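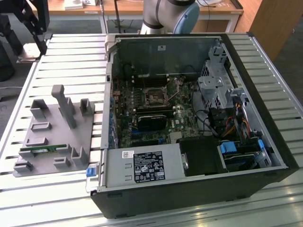
Case on its side, tray on the left, memory strip waiting in its slot.

Bench Tips From the Prunstead Garage Shop: Trying Out Grippers on a Real PC
Posted Aug 29, 2019 | Workshop Tips | Robots

If you've been reading this page for a while you know I mostly write about drawer slides and soldering iron tips, but the robot bench has eaten my whole summer, so robots it is! I've been swapping grippers and controllers on a two-arm setup and making them all do the same chores around an old desktop tower, and I've got a pile of notes. Some of them cost me a weekend each. You may as well have them for free.

Quick rundown of what I was comparing. On the gripper side there were 3 candidates: the Jorix two-finger, the Halier two-finger, and a set of fingers I printed myself and bolted onto the Jorix body. On the controller side I ran the Mersha box against the plain one the arms came with. I logged 764 grasp attempts before I felt okay about having an opinion, and I know that's not many spread across all those combinations, so take the close calls with a grain of salt.

Pick one ugly job and stick with it

My first mistake was testing on wooden blocks. Everything picks up wooden blocks. Both store-bought grippers looked terrific and I nearly stopped there. Then I moved to the inside of a computer and found out how different they are — a drive cage on one side, a bundle of power wires next to it, a circuit board you don't want to scrape, and a thin strip of memory that likes to tip over the second you touch it off center.

So get yourself a junk PC. Thrift store, office cleanout, whatever. Take the side panel off, lay it down with the open side up, and leave it exactly like that for the whole comparison. Pull the processor out first and put it away somewhere. An empty socket is still delicate, so I programmed a no-go box over mine, and I'd do that before running a single pick.

And unplug it from the wall! Then hold the power button in for a few seconds. I shouldn't have to say it but I've met myself.

Put the loose parts in a tray, every time

The tray did more for my results than either gripper did. Mine is gray, 3D-printed, a flat plate with a bunch of little holders standing up from it and one tall post. The memory strip lies in a slot toward the front. Before I had the tray I was setting the strip down on the bare table by eye, and I was really measuring how well I put things down. With the tray, the part starts in the same spot each time and the numbers settled right down.

A few things I learned about printing one:

Make the slots a hair looser than you think. A tight slot feels precise in your hand but the fingers pull straight up a lot less straight than you do, and the part binds.

Leave finger room on both sides of anything you want picked up. I had a lovely compact first version where the Halier couldn't open without bumping the neighboring holder. Back to the printer.

Print all the holders separate from the plate if you've got the patience. I snapped a corner bracket in the first hour and had to redo the entire thing, which took all night.

Gray or some other dull color is easiest on the camera. My shiny white test print glared so badly that the vision software kept finding parts in the highlights.

Slatted tables are worth it

I put off buying a slotted aluminum table for ages and worked on a door across two sawhorses. Don't be me. You can bolt things to the slots anywhere along their length, slide them over, tighten them back up, and the arm mount doesn't creep. On the door, my gripper would be off by a finger's width after lunch and I'd spend the afternoon blaming the controller.

One gripe: bare aluminum reflects a lot of light. I turned off the lamp directly over the table, bounced another one off the ceiling, and that helped more than any camera setting.

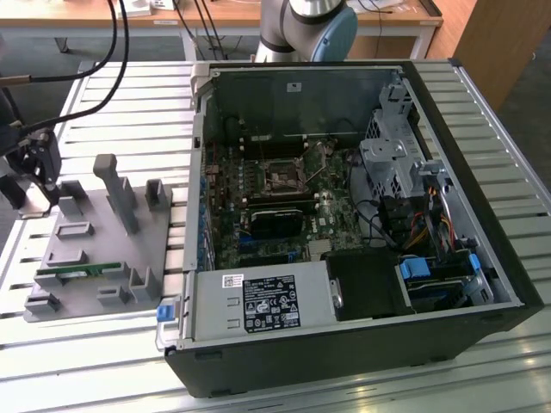
Cables come next, and I'll be a nag about them. Let them loop up and over with plenty of slack, then move the arm by hand to the farthest corner it will ever visit and check that nothing pulls. My controller swap made a mess of this. The Mersha uses a stiffer cable than the stock box, and for two evenings I thought it had worse motion, with a little hitch near the end of every reach. It was the cable tugging! Rerouted it and the hitch went away. If you're comparing two controllers, use the same cable path for both, and if you can't, at least write down that you didn't.

Mind the power wires in the PC too. Those red, yellow and black bundles spring back after you press them down, and a slow gripper will happily close on one. I keep them pushed over by the drive cage. Velcro strips are fine, zip ties are fine, tape leaves goo.

So how did the grippers do?

The Jorix is quick, and its fingers are narrow, which I love inside a case. It'll get down next to a card without touching it. What I didn't love was the grip force, which comes in big steps. The lowest setting would sometimes let the memory strip slide and the next one up made me wince. I stuck a bit of thin rubber to the fingertips and lived happily at the low setting after that.

The Halier is slower and chunkier, but the force control is so much nicer. You can creep up on a part and feel (well, watch on the readout) the exact moment it makes contact. On the memory strip it was my favorite by a mile. Inside the case it was a pain, since the housing is wide enough that I kept having to tilt the wrist to keep it off the metal rim.

My printed fingers were somewhere in between, and they flexed. Flexing is great right up until you want to push something down into a connector. I'd still print a set, if only to find out what shape you want before you pay for metal ones. I went through 22 versions and the last one is shorter and uglier than the first.

If I could only keep one for computer jobs it'd be the Jorix with rubber on the tips. For tray work and anything fragile out in the open, the Halier. I go back and forth on this and might change my mind by October.

Controllers, the short version

The stock box is fine for moving from here to there. Where the Mersha earned its shelf space was in the slow stuff. It has a separate speed limit for the last bit of a move, so you can whip over to the tray and then come down gently, and you set it once and forget it. The stock box wants you to add a whole extra waypoint for that. Multiply that by every pick in a sequence and you'll be typing all night.

The Mersha's menus are awful, though. Saving a position is buried three screens deep, and the names get chopped off, so I had a long list of things all called TRAY_FR. Use short names with the number first: 1TRAY, 2CASE and so on.

Save your positions to a second place, too. I lost a whole log with 3,398 lines in it to one bad memory card and I was not fit to talk to for the rest of the day.

Hover before you grab

My favorite habit from the whole summer. For every pick, I save a spot directly above the part, and I make the arm stop there. Look at it from the side. Look at it from the front. Crouch down if your knees allow it. If it's lined up from both directions, let it go down. I caught more bad picks from that pause than from any software check, and the pause costs you a couple of seconds.

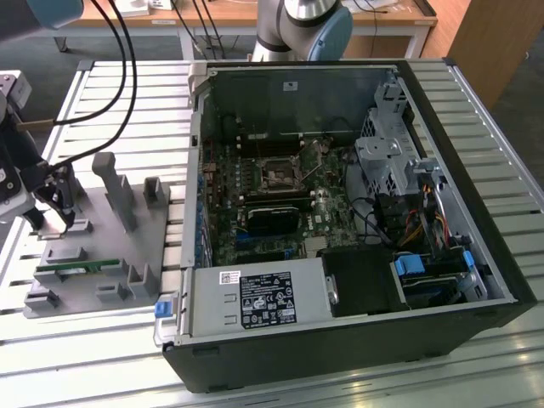 Gripper hovering just above the tray, second arm standing back behind the case.

With two arms you need somewhere for the idle one to stand, and I'd pick that spot early. Mine parks behind the case, well back. I tried parking it folded up right next to the tray and it blocked the camera on half my picks. Have the parked arm go home first, all the way, before the other one starts. Overlapping the moves saves time and it's also how I put a dent in a perfectly good desk.

Camera up high, and leave it alone

Clamp a camera where it sees both the tray and the whole case, tighten everything twice, and put a pencil mark on the mount so you can tell if it's been bumped. I tried it low and close at first for the detail and the gripper covered up the part at the exact moment I wanted to see it. From up high I lose some detail but I get to see why a pick went wrong, and that's the footage I go back to.

Small stuff I'd forget if I didn't write it down

Wipe the fingertips with rubbing alcohol before each session. Skin oil makes a bigger difference than you'd expect on a smooth board edge.

Test the stop button before you test anything else, and keep it on the side of the bench where you stand.

Run each gripper at a few different times of day if your shop has a window. Mine does and the afternoon sun wrecks my part finding from two o'clock on.

Keep a notebook next to the bench. Paper. I write the gripper, the force setting and the controller at the top of every page, even when nothing changed.

Don't swap two things at once. I did this with the printed fingers and the Mersha on the same evening and had to throw out all of it.

Next up is getting one of the blue drive tabs to release with a gripper, which so far none of mine can do without shoving the case around. If you've managed it, leave a comment and tell me what fingers you used!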